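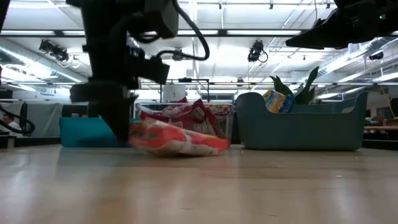 *Product notes by Liudmyla Stetsiuk | Thursday, April 27, 2023*

## Onell Grasp Planner

Onell plans grasps for crinkled, flexible packaging such as snack bags. It takes depth and color input from fixed cameras and returns a ranked list of contact poses for the gripper. In the setup shown, the fingertip is on the left end of a bag lying flat on the table.

- Candidate poses per cycle: up to 2,000
- Default score cutoff: 73
- Bin models: low rectangular, sloped front
- Arm and bin collision checks run before ranking

Reflections from glossy tabletops are masked in the depth filter. Set the table plane first, then load the bins. Config files from the March release load without changes.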